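Plokis Members' Forum - Bylaws and Meetings
Topic: Quorum for the April meeting

dhinojosa
The current rule requires 100 members in attendance. Our roll stands at 476. I propose that mailed ballots count toward quorum.

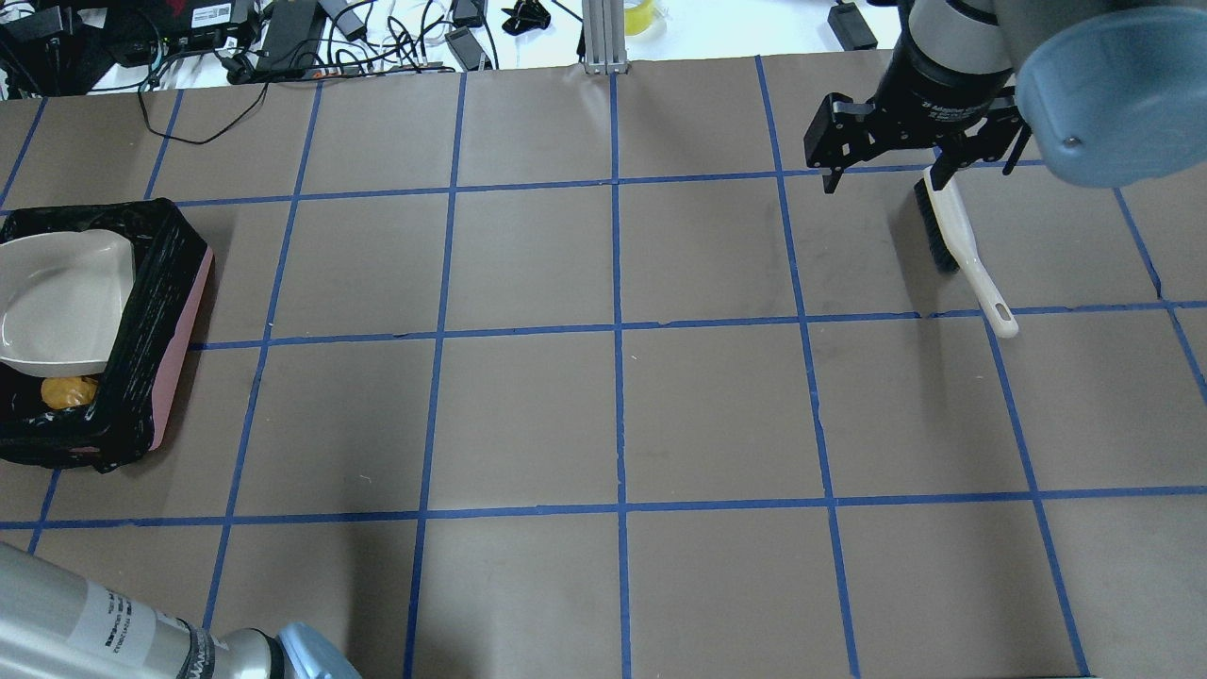

Page 2 of 13

B_Huerta
I must disagree. Section 13 says "present," and a ballot is not present.

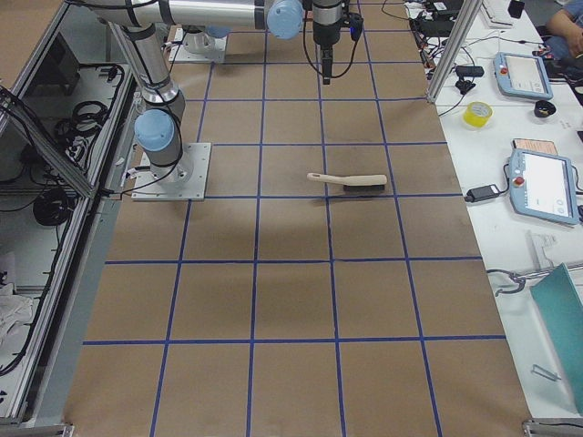
Table with taped grid

dhinojosa
The word is not defined anywhere in the bylaws - the board may interpret it.
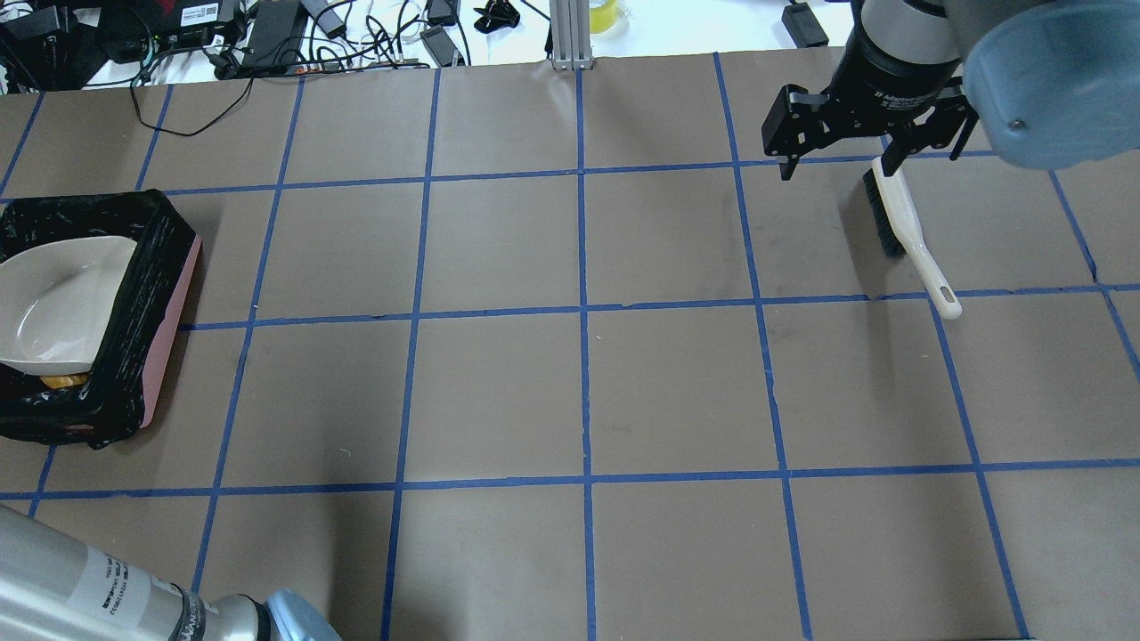

Hand brush over the grid

flurby
I support Ms. Huerta. An amendment would be the proper course.

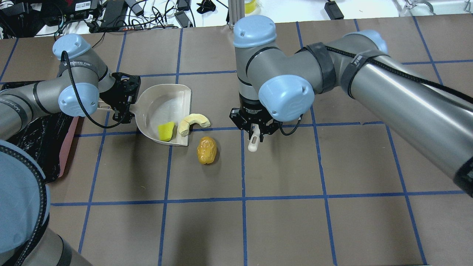

It would also need notice to all members before April.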